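Table space and a clear floor: Trovura workshop opens its doors in February

The Trovura workshop on the old Zavala lot is up and running again. Doors opened at 9 a.m., coffee by the sink, and people were bringing in broken household stuff before the sign was even out.

Short version for anyone who missed the notices: it's a shared work room. You bring a thing, you get a bench and a table cover, you work on it. Cost is $2 a visit. No sign-up needed for the first month, after that there's a list at the front desk.

The room was closed most of the winter for floor work. Tile now, beige, wall to wall. Iresha Munshi, who runs the place day to day, said the old carpet "held on to every screw anybody ever dropped on it." 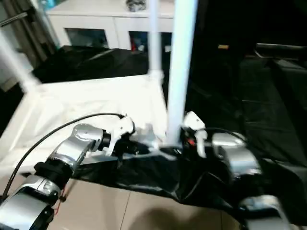 Money for the floor came from a neighborhood drive that brought in $2,806. Most of that went to tile and grout, the rest to lighting. There is $252 left over and Munshi wants a second sink. Others want shelves. Still being argued as of this week.

White tables, dark covers over them. The covers were Perla Mendoza's idea. She fixes small appliances, has done it for years out of her own garage, and she got tired of hunting for light colored parts on a light colored table top.

"White clip on a white table, you'll be there till supper," Mendoza said. "Put something black under it and your done in a minute."

She also wants people to quit folding the covers when they leave. Just leave them on. They wrinkle either way.

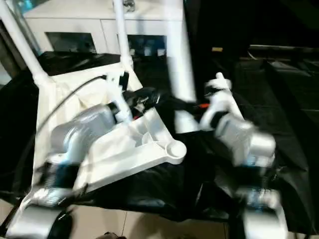
Molded plastic is a big part of what comes through the door, according to Mendoza. Covers, brackets, housings, the piece with the ribs on the back that snaps when you over-tighten it. Her advice is to look at the screw bosses first. Cracked boss, order a new part. Cracked rib, you can usually live with it.

Orders for replacement parts go thru Drisel, the supply counter two blocks over. Drop the old piece off before noon if you can. Put your name on it with tape, not marker, the marker rubs off and then its a guessing game. Unclaimed parts go in the bin at the end of the month.

Soft goods are welcome too, which wasn't the case last year. Torn seams, worn out cushions, that kind of thing. Bring your own thread. The workshop has needles and one pair of good shears, and the shears do not leave the room, Munshi was pretty firm on that.

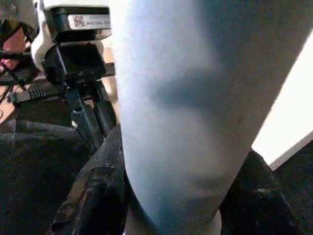
Pale blue against the dark table covering at the Trovura workshop.

Parking is the sore spot. The Zavala lot is shared with the bakery and fills up by 10. Street parking on the north side is fine, south side gets ticketed. Bus 505 stops at the corner. If you're hauling something heavy, pull up to the side door, unload, then move the car.

Some complaints about noise already. Munshi says anything loud will be done by 6 p.m. and the side door stays shut while it's going on. She has talked to the neighbors upstairs and says they're ok with that for now.

Next thing on the calendar is a sorting evening later in February. The back shelves picked up a lot of odds and ends while the floor was being done, and much of it has no lable. Come at 5:30, wear shoes you don't care about, boxes are provided. Wimimon, the sandwich place, is sending food.

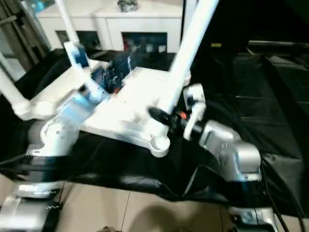
White deck and uprights in the Trovura work room.

Regular hours are 9 a.m. to 6 p.m. through the end of the month. Evening hours may be added in spring if enough people ask, there's a sheet by the door to write your name on. Kids are fine with an adult along. Munshi is also looking for a step stool and a wall clock, if anyone has a spare. Leave them at the front desk.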